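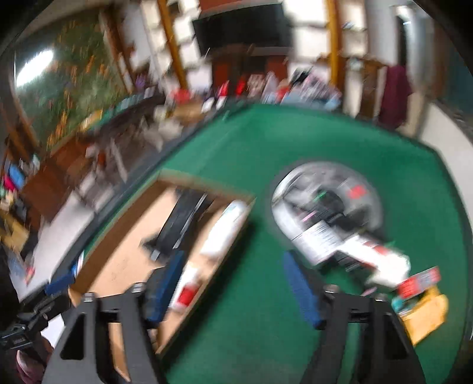
About the Heltham Recipe Card Collection

Welcome, and thank you for stopping by! The Heltham collection is a set of 1,382 handwritten recipe cards, typed up with care (and a fair amount of squinting) so that anyone who likes old home cooking can search them, sort them and, we hope, cook from them.

What you get

There are 2 files. The first, cards, has one row per recipe, with the title, the ingredients as written and the steps. The second, notes, holds whatever was scribbled in the margins, which is where you'll find the complaints about the oven and, quite often, the better version of the recipe.
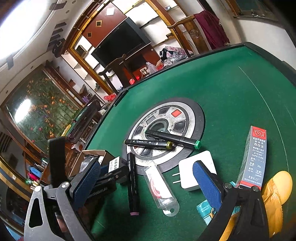
Spelling has been left alone wherever we could read it, so please search for "vanila" as well as "vanilla" if you want every custard. Some 30 cards have no title and are listed by their first ingredient. The Clomness cards came to us in 6 boxes, and the box number is kept in its own column. 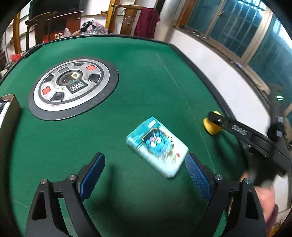
Are the oven temperatures in Fahrenheit?

Nearly all of them are, but the Benítez cards often say only "slow" or "hot," and we left those words just as they were.

Last updated 9/30/23. The Clultmont cards should be added in October.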